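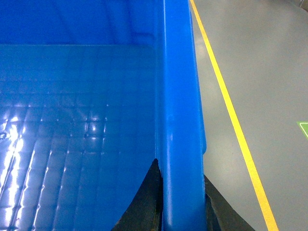 About Mendik

Mendik is a small booking and events office for club nights, DJs and live electronic music. We are based in Cukbridge and we work with bars, clubs and festivals that have room for up to 700 people.

The company was started by Hanne Ladefoged and Kofi Kwofie. Hanne was for many years a resident DJ in Codville, and Kofi did the door and later the bookings at the same club. When the club closed, they still had a telephone full of artists asking where they could play next. The first Mendik night had 200 tickets and one very old smoke machine. All the tickets were sold, and the smoke machine was not used again.

Today we are five people and we represent 11 artists. Most of them play house and disco, two of them play something slower which we have not found a good name for.
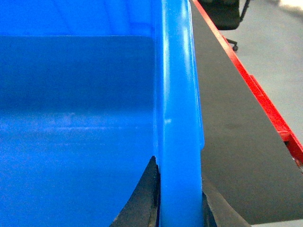 For venues we can arrange one artist or the full evening, with the warm-up, the sound engineer, the poster and the guest list. We send one price, and travel and hotel are already inside it. If your sound system is not suitable for the artist you want, we will tell you so before you sign.

Who works here

Hanne Ladefoged: artists and contracts
Kofi Kwofie: venues and touring
Perla Mendoza: press, posters and the newsletter
Crisóforo Zepeda: sound and technical questions
Zyanya Beltrán: accounts, and our Sunset Room nights in Olvera 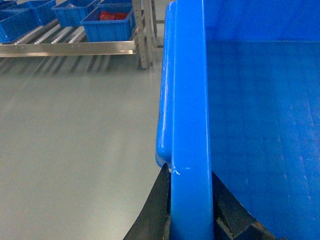 Blue plastic bin, with some scuff marks near the rim

The Olvera nights began in January as a trial and they will now continue every month. The programme is mixed, with one guest from abroad and one local DJ who has not played in a club before. If you are this local DJ, please send us a recording of one hour, made in one take. Zyanya listens to all of them, but she needs some weeks to answer.

For bookings, please write to Kofi with the date, the city and the size of the room.

Page updated February 2018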